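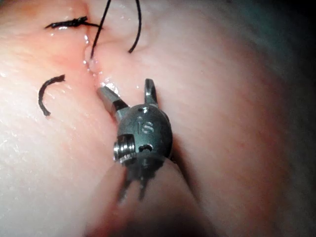
*Jaws open at the seam, one knot tied and trimmed, two long black threads still going up.*

I've been keeping tips on the inside of a cabinet door for our student suturing project (the Kosine project, if you're in the other section), and the door is full, so they're moving here. Most of them are kitchen tips and workshop tips that wandered into a robotics class. Add yours at the bottom!

## Meat for practice days

Get it the evening before and keep it in the coldest part of the fridge, on the bottom shelf, in a tray with sides. Write PRACTICE on the tray in big letters. We lost a very nice pork shoulder to somebody's roommate in July.

Pat it with a paper towel, then mist it with a spray bottle while you work. I used to pour water over the top and it just ran down into the tray and everything slid around like a bar of soap. A light mist every so often keeps the surface from going leathery. Go easy, though, since a wet surface throws bright sparkles back at the camera and they love to collect right along the seam, exactly where you're trying to see the thread.

For the cut, use a sharp kitchen knife and one long stroke. A dull knife chews the edges and then you'll blame the robot. And once meat has been on the bench it is never food again. It gets double bagged and goes straight out, and if pickup is days away it waits in the practice freezer.

## Thread

Black thread on pale meat. Please. I know there was a box of the clear stuff, and I know it was free.

Cut 7 inches for a single stitch. Longer feels safer but you end up with loops draped over everything and the jaws grab the wrong one. Thenmozhi Iyengar cuts all of hers before we start and lays them across a damp dish towel, and I've stolen that completely.

Pick up your trimmings as you go! Little curled ends are the worst, they lie flat on a shiny surface and look for all the world like the tail of a live stitch. I spent 13 minutes one afternoon trying to pull on a piece of thread that wasn't attached to anything.

Trim knots short but don't shave them. A bit of fray at the ends is fine and Mohandas Marar, who grades these, has never taken off points for it.

## Looking after the tips

- Open the jaws all the way before you clean them. Gunk sits down in the V where you can't see it when they're closed.
- Soft toothbrush, cool water first. Hot water cooks the protein on and then you've got egg-pan problems.
- The holes and slots in the housing need a pipe cleaner. Rinse from both sides where you can.
- Don't hook a fingernail under the cables to get at the dirt. Ask me how I know.
- Stand them jaws up in the rack (the old silverware caddy works great) and leave them overnight on a dry towel.

## At the console

Rest the jaw lightly on the surface before you go for the thread. I always want to swoop in from above, and every time I misjudge the depth and poke a dent in the meat. Touch down next to the seam, get your bearings, then move.

If a fold of meat bulges up between the camera and the bottom of the instrument, stop and move the camera. It takes ten seconds. You can stitch around a blurry lump if you're stubborn, and I am, and my stitches looked like it.

Do 3 stitches and then swap drivers. Your hands get tense without you noticing and the knots get yanked. We also found that the person waiting sees way more than the person driving, so let them talk.

## Bench cleanup

Dish soap first, then the disinfectant, and leave it wet for as long as the bottle says. Newspaper under the tray saves you half the scrubbing. Lemon halves do help with the smell on your hands, and so does rubbing them on the steel sink, though Thenmozhi thinks I'm making that one up.

The spray bottle with the blue tape is water. The other one isn't. Check before you mist.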